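Stop tidying up before we come round

February 22, 2018

Writing this fast, before it goes out of my head. Open day at Trirkix, in the old print works at Lindwood, more than 60 people through the door by lunch, coffee in paper cups, lanyards. You know the sort of thing. I've been to a fair few of these now and I've got a complaint to make, and also one bit of praise, and the praise is longer.

The complaint first. Most robot demonstrations are theatre. Well-made theatre, some of it. You stand behind a rope, a person with a headset microphone counts down, the arm picks up a bottle of water and puts it in a crate. Then another bottle. Same bottle, same crate, same spot, to the millimetre. Everybody films it on their phones. Somebody asks how fast it can go and the person with the headset says "much faster than this", and turns up a dial, and it goes much faster. Applause. Home.

What have you learned? That an arm can go to a place it has been told to go to. We knew that. Car factories have been doing it since before I could drive.

The front hall at Trirkix was this exactly. The stand there was for Zemik, the thing they want to sell, a cabinet with a glass front and nice lighting. It sorts packets. Trays of packets, all new, all facing up. The sales chap from Lemaire (they do the distribution) had a good patter and I don't blame him for it, it's his job. But I asked him what happens when a packet arrives upside down and he said they'd be happy to arrange a call. I asked what happens when two are stuck together. Also a call. I wrote "call x2" in my notebook and went to find the toilets.

Wrong door. Which is how I ended up in the back room, and the back room is why I'm writing.

It was on the map as it happens, I checked later, just at the bottom, in small letters: "lab, all day". No rope. No microphone. Dark floor, wooden tables, a big arm over a grey bin and a man on a stool with a laptop on his knees. Sem Dierckx, according to the lanyard. He didn't look up for a bit. The arm went down into the bin, closed on nothing, came up, waited. Went down again slightly to the left.

"It's having a bad morning," he said. To me or the laptop, not sure.

I stayed until they started stacking the chairs next door.

The job is blocks. Plain rectangular blocks, in a bin, get one out, then the next. A child of two does it while chewing something else. And I watched that arm, a great heavy lump of a thing, work at it for most of an afternoon and get it wrong in more ways than I'd have thought there were. Pushed one into the corner and couldn't get round the back of it. Got hold of two at once where they were lying against each other, lifted both, dropped one. Picked one up perfectly and then seemed to be unhappy about it and put it back. Twice it stopped dead over the bin and Sem had to tap something on the keyboard.

And then it would get one. Clean, up and out. And the five or six of us who'd found the room would make a small noise, the noise people make at bowls. I haven't felt that at a demo in years. You can't be pleased for a thing that was never going to miss.

There was a sheet taped to the wall by the light switch. Biro. 729 tries, 292 good first time. That's 40 per cent, near as you like, and it was just up there, for anyone to read. I asked Sem if he minded people seeing it. He said why would he mind, it was lower in January.

I've thought about that answer all the way home and I think it's the whole argument, really. A number by itself, 40 per cent, sounds terrible. Put it on a poster in the front hall and Lemaire would have kittens. But with the number from before beside it, and the arm there doing it in front of you, and the man who can tell you which kind of miss is left, it's the only thing in that building I'd call information. If I ran a warehouse I'd know more from that sheet than from the glass cabinet and all the leaflets. I'd know what's hard. I'd know where I'd still need a person standing by, and roughly what that person would spend the day doing.

The usual objection: the public wouldn't understand. Show people a machine failing and they'll go away saying it doesn't work. I've heard this from press officers more times than I can count and I don't beleive it. The people in that back room understood fine. There was a woman who packs orders for a living, said so, and she got it quicker than any of us. She said the two lying side by side would be the trouble, and they were. She wanted to know why it didn't nudge them apart first, like she would, with the side of her hand. Sem said that was a good question and that they'd tried it and it made other things worse, and he showed her how. Ten minutes that took. Nobody offered anybody a call.

Try having that talk in front of the cabinet. You can't, there's nothing to hang it on. A perfect run leaves you with two questions, how fast and how much, and both are for the sales desk.

Second objection, and I take this one more seriously. It's the money. Firms like Trirkix live on orders that haven't come in yet. An investor walks in at the wrong moment, sees the arm close on thin air, walks out. Fine. I don't pay their wages. But look at what the polished demo costs. It gets believed. Somebody buys on the strength of it, plans a building round it, perhaps tells half the night shift they won't be needed, and then a packet turns up upside down. I know a depot where very nearly that happened, different firm, and the machine's still there under a sheet. The staff hang coats on it. Those people will never listen to another word about robots, and who can blame them. That's a bill too, it just arrives later and goes to someone else.

Third thing, less of an objection and more of a grumble from the other side. Friends of mine who don't like any of this, who think the arms are coming for everybody by next Christmas. I'd send them to the back room as well. Send them first! The front hall frightens people, it's meant to impress and it overdoes it. An hour by the bin and you come away with a better sized worry. There is something to worry about, I think, the number is going up after all, and I'd not want to be told otherwise. But it's a worry with a shape, you could sit down at a meeting and plan for it. You can't plan for magic.

So what do I want? Small things.

I want the tally on the wall at every open day, tries and hits, in biro if neccessary. I want no rope, or a rope nearer than they have it. Obviously keep people's heads out of the way of the arm, Sem had tape on the floor and was quite sharp with a lad who stepped over it, quite right. I want the person who works on it standing next to it, even if they mumble. Especially if they mumble. I want visitors allowed to bring something awkward out of their own pockets, and for the answer "no, it can't do that" to be said out loud without anyone from marketing wincing.

And leave the kit as it is. The thing I liked best in that room, before I'd even seen it move, was how used it looked. The cabinet out front had been polished within an inch of its life. The bin in the back had chips out of the paint and a floor scuffed to bits, and you can't fake that, or I suppose you could but who'd bother. It looked like a workbench. I trust a workbench. My dad's had a groove in it the shape of his elbow.

I did go back through the front hall on the way out. Cabinet still going. Packet, packet, packet. Three people watching it and two of those were from Lemaire. I'd have liked to tell them to shut the thing off and prop the back door open with it.

Trirkix say they'll do another one before the summer. If they've got any sense they'll swap the rooms over. If they haven't, go anyway, ignore the arrows, follow the signs for the toilets and take the wrong door on the left. Take a sandwich, the coffee runs out.

Back room at Lindwood, mid-afternoon, KUKA arm over the bin, red blocks and green ones still to come out:
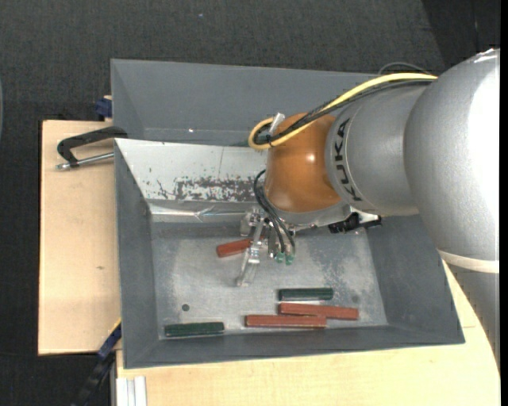

If you're going

Parking is round the side, past the loading bay, and it fills up. The lab is down at the end of the corridor, ground floor. Children are fine if you keep them behind the tape. Ask for Sem Dierckx and ask him about the misses, he'll talk for as long as you can stand up.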